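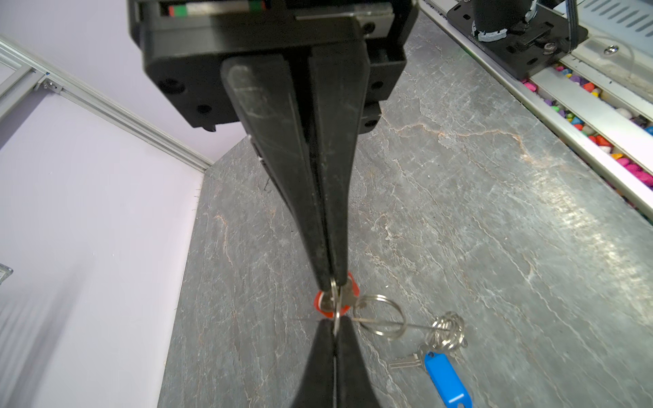
Chapter 6
Batteries and the Evening Load

Chapter 5 dealt with sites that use most of their power while the sun is up. Many buildings don't work that way. A community hall may sit idle until late afternoon, then run its lights, kitchen and heating until ten at night. Solar panels on that roof will produce plenty of energy, but much of it will go to the grid at a low price, and the hall will buy power back at a higher one a few hours later.

A battery moves some of that energy from midday to evening. Whether it pays for itself depends on three things you can measure: how much surplus the panels produce, how much the building uses after dark, and the gap between the buying and selling price of a kilowatt hour.

We will follow one building through the chapter. The Nodilura Hall has a rooftop system that exported 1756 kilowatt hours in April. In the same month it bought 666 kilowatt hours from the grid, nearly all of it after 5 pm. At first glance a battery could cover the whole evening load. The daily records are less generous. Rain kept exports low on several days, and the heaviest evening use often fell on those same days. Once each day is worked out separately, the battery in our example replaces 317 of the 666 kilowatt hours.

Section 6.1 explains how to read interval meter data and sort it into daytime surplus and evening demand. Section 6.2 covers battery size, usable capacity and the losses from charging and discharging. Section 6.3 compares two quotes for the hall, one from Lirik and one from Temell, which use different assumptions about battery life. Section 6.4 looks at changing the load itself, such as heating water at noon.

You will need the tariff table from Chapter 2 and a calculator or spreadsheet. Allow 45 minutes for the first worked problem.

Key terms
Self-consumption: the share of solar output used on site.
Usable capacity: the part of a battery's rated storage that can be drawn on in normal use.
Round-trip efficiency: energy taken out of a battery divided by energy put in.
Feed-in tariff: the price paid for each kilowatt hour exported.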